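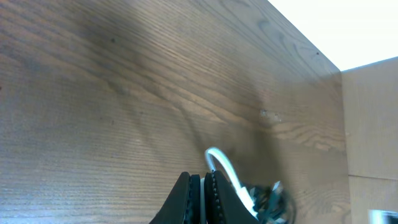 Wrist camera, gripper over the wood, white cable looping up by the right finger.

Monday, bench 2, carrying on from the weekend fault.

Right, so the arm dropped out again this morning. Same as Friday's: wrist stops mid-move, the Skimedel box throws error 22, and everything sits there until I cycle the power. I'd written Friday's off as me being clumsy with the emergency stop, so apologies to the emergency stop (and to Janka, who I blamed for leaning on it).

I've been through the log twice with a cup of tea. The run had got to cycle 1,362 when it fell over, and the thing I should have spotted sooner is that the bus voltage is fine all the way through. What goes is the encoder signal, for 40 milliseconds, and then it comes back as if nothing had happened! The controller doesn't trust it after that and shuts the joint down. Fair enough really, that's what we pay it for.

So I went after the wiring. Turned the wrist by hand with a meter clipped across the encoder pair, very slowly, and got a clean reading up to 60 degrees, then a flicker, then clean again. Did it again the other way and the flicker came in at the same spot. I do like a fault that turns up when it's called. It's got to be a conductor breaking inside its sleeve, somewhere near where the loom goes round the joint, and the outside of it feels perfectly sound, which is annoying.

What bothers me more is the stop itself. When the joint shuts down the brake comes on, but the gripper loses its hold command at the same moment and just lets go. With foam blocks, who cares. With the Rarkden parts we're meant to be starting on, that's a lump of metal on somebody's foot. I'd always assumed the fingers stayed shut on a fault. They don't, I tried it three times.
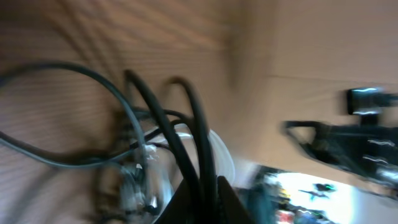
Vratislav reckons the loom was doomed from the day we fitted it, as the bend is much too tight for a cable that was never sold as a flexing one, and he wants the slack taken up further back along the arm so it rolls and doesn't pinch. He also says to leave the hold setting alone until he's looked at it, because the last time someone changed it (me, fine) the fingers wouldn't open at all.

I think he's right about the bend. Less sure about waiting on the hold setting, but I've left it. Sign on the bench says no Rarkden parts and hands out while it's live, and I've knocked the speed limit right down in the config, old value is in the comment next to it. 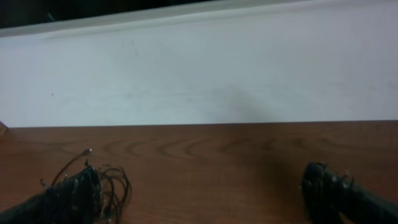 Fingers apart above the tabletop, thin black wires by the left one.

Rang Felinby for a proper flexing cable and they've got the length we want on the shelf. Connectors are another matter, might have to cut the old ones off and reuse them. Snorradóttir crimp tool is in the bottom drawer, NOT the one with the blue handles, that one mangles the pins.

Still to do: swap the loom, repeat the hand test past the bad spot both ways, then a long run with nothing in the gripper. Janka, if you're in before me please don't clear the error log, I haven't copied it off yet.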